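Jornunbridge Letters > Kitchen > Winter

Soup for More Than 20

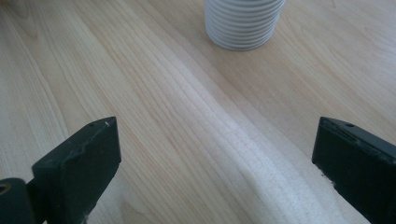
No. 30

9 Dec 2023

Every December I tell myself I'll keep the soup supper small, and every December I end up ringing the Pawlak bakery for extra rye! It started the August we moved up from Brunach (too hot for soup, but we made it anyway) and it has grown ever since. My leek and barley still comes off the same stained card – though I've quit peeling the potatoes, and I add the dill much later now. Bring a spoon if you're coming, and a jar to take some home.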